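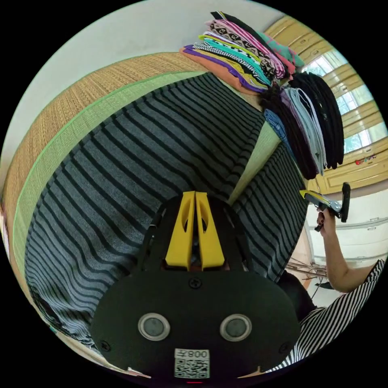 Pinzas de mano con dedos amarillos y prenda gris de rayas negras, sobre la estera.

Consejos para comparar pinzas de mano doblando ropa en casa
Por Eun-seong Seo

Desde abril pruebo pinzas de mano con ropa de casa, y en este tiempo he guardado muchas notas en un cuaderno que ya nadie más que yo puede leer. Las paso a limpio en esta página para quienes tienen que elegir entre dos juegos de pinzas, o entre dos juegos de dedos, y no disponen de un laboratorio. Una habitación normal es suficiente, con una cama o un trozo de suelo libre.

Mis comparaciones fueron entre el juego Dronasen y el juego Zellasier. Más tarde añadí los dedos de recambio Wenska, que se pueden montar en los dos. No quiero decir cuál es el mejor en general. Quiero decir cómo se hace la prueba para que el resultado sirva de algo.

Elija una sola prenda para empezar

El error de mi primera semana fue cambiar de prenda en cada intento. Una camisa, después un pantalón, después una toalla. Al final tenía muchas grabaciones y no sabía si la diferencia venía de la pinza o de la tela. Ahora comienzo siempre con una prenda de punto, grande y de manga larga, y no la cambio hasta terminar con los dos juegos.

Las rayas ayudan mucho. En una tela lisa es difícil ver si el doblez quedó torcido; con rayas, la línea de arriba y la línea de abajo se comparan con una mirada. También la cámara lo agradece, porque un tejido gris sin dibujo se convierte en una mancha cuando la luz baja.

Evite las prendas recién planchadas. Se portan demasiado bien y las dos pinzas parecen iguales.

La superficie debajo

Probé sobre una mesa barnizada, sobre un edredón y sobre una estera tejida. En la mesa la tela se escapa. En el edredón los dedos se hunden y cogen dos capas a la vez, o cogen el edredón. La estera me parece el mejor punto medio: es plana, sujeta un poco la tela y permite apoyar la punta de los dedos sin miedo.

Si la estera tiene un borde de tela, úselo como regla. Yo coloco la prenda siempre en la misma relación con el borde, y así no necesito marcas de cinta. Con cinta también se puede, pero la cinta se levanta y un día se pega al puño del jersey.

Cómo sujetar la pinza

Se trabaja con una pinza en cada mano. La mano que menos usamos suele hacer el trabajo de anclar: aprieta una esquina y espera. La otra mano levanta y lleva la tela. Si las dos manos se mueven al mismo tiempo desde el principio, la prenda gira entera y hay que empezar otra vez.

Mi consejo es entrar con los dedos casi paralelos a la superficie, no desde arriba. Cuando se entra desde arriba, la punta empuja la tela y forma una arruga delante — esta arruga parece fácil de coger, pero casi siempre lleva más capas de las que uno quiere.

Con el Dronasen el mango me obliga a levantar el codo. Después de media hora lo noto en el hombro. Con el Zellasier el codo queda más bajo, pero el gatillo es duro y la mano se cansa antes que el brazo. Haga turnos cortos y cambie de juego en cada turno, para que el cansancio no caiga siempre sobre el mismo.

Los pliegues de dos capas

El primer doblez lo hace cualquier pinza. La comparación interesante comienza en el segundo, cuando ya hay una capa encima de otra y se quiere mover solamente la de arriba.

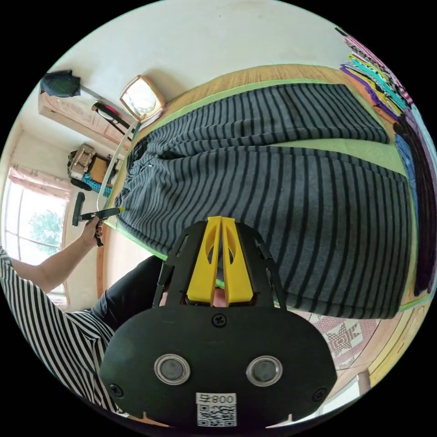 Para este segundo doblez tengo una costumbre: antes de cerrar los dedos, deslizo la punta un poco hacia dentro y la retiro hasta sentir el borde de la tela. Solo entonces cierro. Con los dedos originales del Zellasier se siente bien este borde. Con los del Dronasen se siente menos, y tuve que aprender a mirar más y a confiar menos en la mano. Los Wenska son más blandos en la punta; cogen la capa de arriba con facilidad y a veces no la quieren soltar.

Apunte aparte los fallos al coger y los fallos al soltar. Son problemas diferentes y se arreglan de manera diferente. En mi cuaderno hay 1637 intentos en total, y en 593 la anotación es «no suelta» o «suelta tarde». Durante semanas yo pensaba que mi problema era coger. Si hubiera tenido dos columnas desde el primer día, habría cambiado antes los dedos.

Para comparar dos juegos no hacen falta tantos intentos. Al llegar a casi 1000 las proporciones ya no se movían, y todo lo que hice después fue por terquedad.

Cámara y luz

La lente gran angular ve mucho más de lo que uno cree. Ve la ventana, la pared y las piernas del que trabaja. Esto no es malo, pero conviene decidirlo antes. Si la ventana está enfrente, la exposición baja y la tela oscura pierde el detalle. Yo prefiero la luz de un lado y trabajo por la mañana, entre las nueve y el mediodía.

Limpie las lentes con un paño seco antes de cada turno. La ropa de punto deja pelusa, y la pelusa pequeña no se nota en la pantalla del teléfono, pero sí cuando se ve la grabación en grande.

Compruebe también que los dedos, abiertos y cerrados, quedan dentro de la vista. Con los recambios esto cambia un poco, y si se olvida, la mitad de las grabaciones no se puede comparar con la otra mitad. Me pasó con los Wenska.

El controlador

Uso el mismo controlador, un Donati, para los dos juegos. Si cada juego lleva su propio controlador, se compara el conjunto entero, y eso también es válido, pero hay que escribirlo en la primera hoja. El Donati tarda un momento en reconocer la segunda pinza. Espere al aviso antes de mover las manos. Yo guardo un archivo de ajustes para cada juego y le pongo un nombre claro; «prueba_nueva_2» no es un nombre claro, lo digo por experiencia.

La calibración se repite al cambiar los dedos. Al cambiar de prenda no es necesario.

La prueba del montón

Cuando la prenda está doblada, falta llevarla al montón. Es la parte que más gente se salta. Una prenda bien doblada puede abrirse en el aire si la pinza la coge solo por una esquina, y entonces el doblez bonito no vale nada.

Coja con las dos pinzas, una a cada lado, por la parte del doblez y no por la parte abierta. Levante poco. Baje primero el lado más lejano. Un montón alto y blando, con ropa de muchas clases, es una prueba más dura que una pila de toallas iguales, y por eso me gusta más.

El Dronasen mantiene mejor el peso en este momento. El Zellasier me obligó a bajar la velocidad casi a la mitad, aunque con tela fina no vi diferencia. 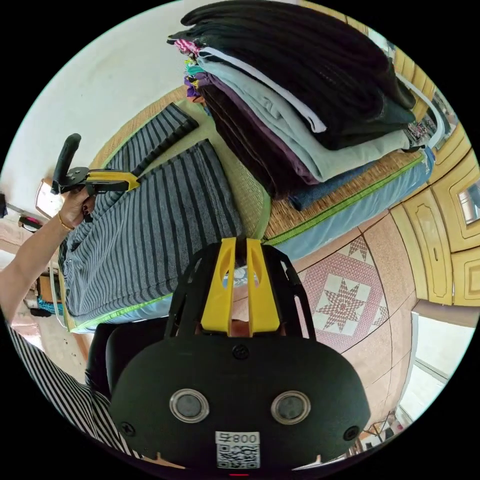
Lista corta para tener al lado

Tornillos de la carcasa: apretarlos a mano antes de empezar. Con demasiada fuerza se daña la rosca.

Etiquetas: anotar el número de cada pinza y en qué mano va. No intercambiar las manos a mitad de la prueba.

Pulseras y mangas anchas: si se enganchan con el mango, se quitan o se recogen. Si no molestan, no pasa nada.

Botones y cremalleras: dejarlos para el final, cuando los dos juegos ya tienen sus resultados con punto.

Postura: en la estera del suelo, sentarse de lado. Junto a la cama, una silla baja va mejor que estar de pie.

Dedos: lavarlos con agua tibia y un poco de jabón, y secarlos bien. El alcohol dejó los Wenska pegajosos durante dos días.

Cuaderno: escribir el fallo en el momento. Por la noche ya no se recuerda si la manga se cayó o si nunca se llegó a coger.

Todavía me falta repetir todo con sábanas bajeras. Con el elástico de las esquinas ninguno de los dos juegos me ha dado un resultado que pueda escribir aquí.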